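Setting Hand-off Limits for a Bin Picking Cell

Scope: shelf-to-bin transfers under the Vimbridge cell rules, revision of 24 November 2020. Read section 3 before changing any speed value.

1. Set the approach speed. Open the motion profile and enter 210 mm/s for travel between shelf and bin. Drop to 30 mm/s once the held item crosses the bin rim.
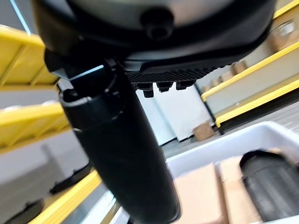 2. Set the grip force limit per item class. Long rigid items need a separate class, as they lever against the fingers when the lower end touches something. Do not copy the value from the box class.

3. Define the keep-out volume. It must cover the full length of the held item — measuring from the wrist alone is the most common audit finding. Save it under form 3145.

4. For two-arm stations, assign one arm as the placing arm. The other holds position and may not enter the bin volume until release is confirmed.

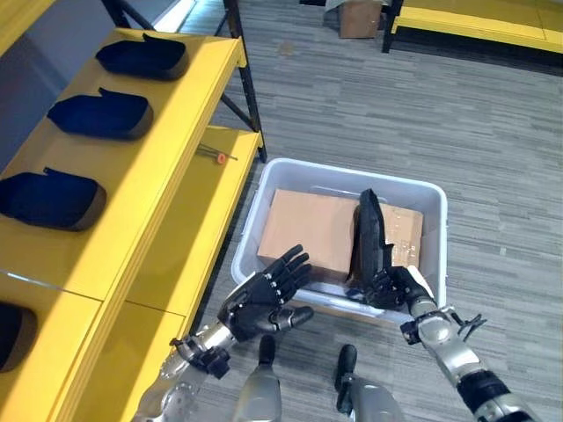
5. Run 116 cycles without a fault stop. Log each contact with the bin wall, including contacts below the stop threshold.

6. Send the log to Halima Wanyama for sign-off. Changes to finger pads or hand type void the sign-off — repeat from step 2.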